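ホーム 製品 取扱説明書 研修支援 お問い合わせ

当サイトではCookieを使用しています。閲覧を続けることにより、Cookieの使用に同意したものとみなします。 同意する 設定

Wesa 縫合手技研修セット Farex 取扱説明書
第4章 単結節縫合の準備と実施
文書番号 2942 発行日 2019年10月23日

4.1 本章の範囲

本章は、Farex研修セットを用いて単結節縫合(結節縫合)の練習を行う際の準備、運針、結紮、糸の切断及び終了後の片付けについて定めるものです。縫合面の固定台の組立ては第2章、針及び糸の発注は第7章を参照してください。連続縫合及び埋没縫合は第5章で扱います。

本章の手順は研修を目的としたものであり、診療の手順を示すものではありません。実際の診療については、所属施設の規程及び指導医の指示に従ってください。

4.2 用語

「縫合面」とは、切開を設け、糸を通す面をいいます。
「切開線」とは、縫合面に設けた直線状の切れ目をいいます。
「刺入点」とは針が縫合面に入る点、「刺出点」とは針が縫合面から出る点をいいます。
「長い側の糸」とは針の付いている側の糸、「短い側の糸」とは反対側の端をいいます。
「糸端」とは、結紮後に切り残した糸の端をいいます。

4.3 準備するもの

練習を始める前に、次の物品を作業台に揃えてください。

・縫合面(固定台に取り付けたもの)
・針付き縫合糸(湾曲針)
・持針器
・有鉤鑷子
・縫合糸用の剪刀
・皮膚用マーカー
・針入れ(蓋付きの硬質容器)
・手袋、保護眼鏡
・練習記録票

縫合糸は、縫合面との見分けがつきやすい濃い色のものを推奨します。淡色の糸を用いる場合は、結び目の位置が確認しにくくなるため、照明を追加してください。

注意:針は必ず未開封の包装から取り出してください。前回の練習で使用した針を保管して再使用しないでください。先端の鈍った針は刺入時に余分な力を必要とし、手指の受傷につながります。

4.4 作業場所の準備

1. 作業台の上を拭き、練習に使用しない物を片付けます。
2. 固定台を作業者の正面に置き、滑り止めが台に密着していることを確認します。
3. 縫合面の高さを、作業者の肘よりやや低い位置に合わせます。
4. 照明を点灯し、切開線の上に手の影が落ちない向きに調整します。
5. 針入れを利き手側に置き、蓋を開けておきます。
6. 手袋及び保護眼鏡を着用します。

注記:縫合面を湾曲した台に取り付けて練習する場合、端に近い部分では面の傾きが大きくなります。初めて使用する方は、傾きの小さい部分の切開線から始めてください。

Mercado研修棟で練習を行う場合は、410号室を使用してください。入退室の時刻は、扉の脇の記録簿に記入します。鍵の貸出しは内線497で受け付けています。

4.5 切開線の確認

1. 切開線の全長を目視し、両縁の高さに差がないことを確認します。
2. 鑷子の先で一方の縁を軽く持ち上げ、内側の層が裂けていないことを確認します。縁を強く挟まないでください。
3. 反対側の縁についても同様に確認します。
4. 刺入点と刺出点を、切開線を挟んで対称の位置にマーカーで記します。縁からの距離は左右で揃えてください。
5. 隣り合う縫合の間隔が均等になるよう、切開線の端から順に印を付けます。

一つの縫合面に切開線が複数ある場合は、一本を閉じ終えてから次の一本に移ります。未縫合の切開線に手や器具を載せると、縁が広がることがありますので避けてください。縁が広がった切開線は、当該回の評価の対象から外し、記録票の備考欄にその旨を記入します。

4.6 針の把持

1. 包装を開き、持針器の先端で針を直接取り出します。指で針をつまみ出さないでください。
2. 針は、糸の付いている側の端と針先との中間より、糸側に寄った位置で把持します。
3. 針が持針器の軸に対して直角になるよう、向きを整えます。
4. 持針器を閉じ、針が先端部の中で回転しないことを確かめます。
5. 糸を包装から静かに引き出し、折れ癖がある場合は指の間で軽く伸ばします。

注意:針と糸の接合部を把持しないでください。接合部は変形しやすく、糸が抜ける原因となります。

注意:針先を把持しないでください。先端が曲がった針は直ちに針入れに廃棄し、新しい針に交換してください。曲がりを戻して使用することは禁止します。

器具の先端に糸くず等の付着が認められた場合は、針を外したうえで先端を拭き取ってから把持し直します。拭取りは、必ず先端を閉じた状態で行ってください。

4.7 運針

1. 鑷子で手前側の縁を軽く外側へ返します。
2. 針先を刺入点に当て、縫合面に対して直角に刺入します。
3. 手首を回し、針の弯曲に沿って針を進めます。直線的に押し込まないでください。
4. 針先が切開の内側に現れたら、深さを確認します。
5. 反対側の縁を鑷子で返し、内側の同じ深さから刺入して、刺出点へ抜きます。
6. 針先が十分に出たところで持針器を持ち替え、針の弯曲に沿って引き抜きます。
7. 短い側の糸が結紮に足りる長さを残すところまで、長い側の糸を引きます。

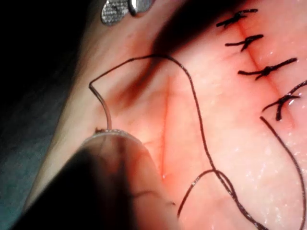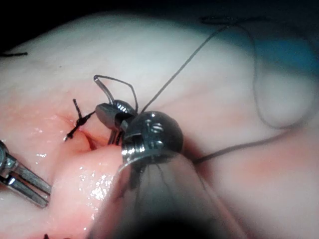

図4-1(上)、図4-2(下) 縫合面の切開と器具の先端。結紮を終えた縫合糸は図4-1及び図4-2の両方に見える。

図4-1では、結び目が切開線の上に位置しています。4.8の手順では、結び目を切開線の片側に寄せて仕上げる方法を標準としますので、位置の違いに留意してください。結び目を線上に置く方法を指定された場合は、4.8の手順8を省略します。

図4-2の切開は、中央がわずかに開いた状態です。開いた切開では、縁を返したときに左右の深さを見比べてから針を進めてください。切開に沿って縁が盛り上がっている場合、表面からの見かけの距離だけで刺入点を決めると、左右の深さに差が生じることがあります。

4.8 結紮

以下は、器械結びによる手順です。手結びについては付録Bを参照してください。

1. 持針器から針を外し、針を視野に入る安全な場所に置きます。
2. 長い側の糸を利き手と反対の手で持ちます。
3. 持針器を切開線の真上に置き、長い側の糸を持針器に二回巻き付けます。
4. 持針器で短い側の糸の端を把持し、巻いた糸の輪の中を通します。
5. 両側の糸を切開線に対して直角の方向へ引き、両縁が軽く接するところで止めます。
6. 糸を逆向きに一回巻き付け、同様に短い側の糸を通して締めます。
7. 向きを再び変えて一回巻き付け、締めて固定します。
8. 結び目を切開線の片側へ寄せます。寄せる側は、一本の切開線を通じて同じ側としてください。

注意:両縁が重なる、又は縁が白く見えるほど強く締めることは避けてください。締め過ぎた場合は、糸を切って取り除き、同じ位置でやり直します。

注記:手順6及び7で巻き付ける向きを変えないと、結び目が緩みやすくなります。向きが分からなくなったときは、持針器を切開線の真上に戻し、短い側の糸がどちら側にあるかを確認してください。

4.9 糸の切断

1. 両側の糸を揃えて、軽く上方へ持ち上げます。
2. 剪刀の先端を糸に沿わせて下ろし、結び目を視認できる位置で止めます。
3. 剪刀をわずかに傾け、指定された長さを残して切断します。
4. 切り落とした糸を縫合面から取り除きます。

糸端は、隣の縫合に掛からない長さとします。糸端が長く、隣の結び目に重なる場合は、次の縫合を始める前に切り揃えてください。糸端が短過ぎて結び目の保持に不安がある場合は、当該縫合をやり直します。

4.10 次の縫合への移行

1. 針を把持し直し、4.6の手順4により固定を確認します。
2. 残りの糸の長さを確認します。不足する場合は新しい針付き縫合糸に交換します。
3. 次の印に針先を合わせ、4.7以降の手順を繰り返します。
4. 切開線の末端まで終えたところで、間隔、両縁の高さ及び結び目の締まりを確認します。

一回の練習時間は20分を上限とし、続けて行う場合は休憩を挟んでください。休憩中は針を縫合面に刺したまま離席せず、必ず針入れに収めます。

4.11 よく見られる不具合と対処

両縁の高さが揃わない
左右の刺入の深さが異なっています。当該縫合を切除し、浅い側の深さを確認してからやり直してください。

縁が内側に巻き込まれる
針が斜めに入っています。鑷子で縁を返し、縫合面に対して直角に刺入してください。

縫合の間に隙間が残る
間隔が広過ぎます。隙間の中央に縫合を追加し、次の切開線では印の間隔を狭めてください。

糸が縁を裂く
刺入点が縁に近過ぎるか、締め過ぎています。裂けた箇所は使用せず、位置をずらして行ってください。

針が持針器の中で回る
把持の位置又は持針器の先端部の摩耗が考えられます。持ち直しても改善しないときは、持針器の使用を中止し、教材担当へ引き渡してください。

4.12 終了後の片付け

1. 針を持針器で把持したまま針入れへ移し、廃棄します。
2. 針入れの蓋を閉じ、確実に掛かったことを確認します。
3. 使用した針の本数を、開封した包装の数と照合します。
4. 一致しない場合は退室せず、作業台及び床を確認したうえで指導者に報告します。
5. 持針器、鑷子及び剪刀を開いた状態で洗浄し、水気を拭き取ります。
6. 縫合面の糸を取り除くか否かは、記録票の指示に従います。評価前の縫合面の糸は切らないでください。
7. 縫合面に覆いを掛け、直射日光の当たらない棚に平置きします。
8. 手袋を廃棄し、手を洗います。

警告:針による受傷が生じたときは、直ちに練習を中止し、流水で洗浄のうえ、施設の規程に従って届け出てください。

4.13 記録及び評価

練習記録票には、使用した糸の種類、切開線の番号、やり直した縫合の位置及び所見を記入します。評価は、間隔、深さの対称性、縁の合い方、結び目及び糸端の各項目について行い、評価者が署名します。署名のない記録票は修了要件に算入されません。

記録票の書式はDonevis教材室で配布しています。12月以降に開始する課程では改訂後の書式を使用し、旧書式による提出は受け付けません。

本章の内容に関する照会先
手技に関する事項 Virgilio Buenaventura
物品及び書式に関する事項 Jocelyn Magbanua

次章 第5章 連続縫合及び埋没縫合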